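Interview: The Director of the Noslow Recovery Program

The Noslow program, operated by Tavares, offers outpatient support to adults who wish to stop drinking. Its director met with us on Wed 14 January.

"Most people arrive after years of trying alone," the director said. The program received 567 inquiries last year and admitted 300 clients. 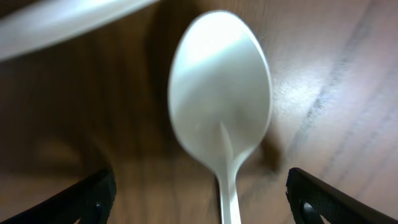 A plastic spoon on a wooden tabletop.

Clients attend group sessions for four months. "Attendance in the first weeks matters a great deal," the director said. "We call anyone who misses a meeting." 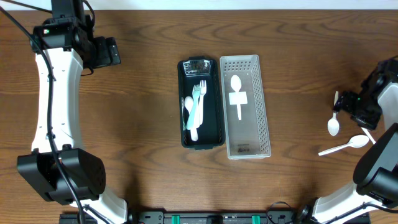 Families and Aftercare

Relatives may join a separate evening group. "They often need help before the client does," the director said.
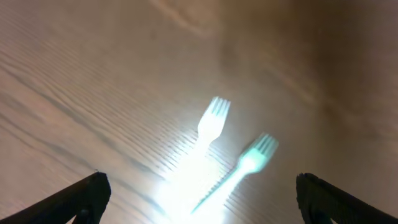 A former client remarked that the family group had made it possible to discuss drinking at home without an argument. The program will accept new referrals through the end of January.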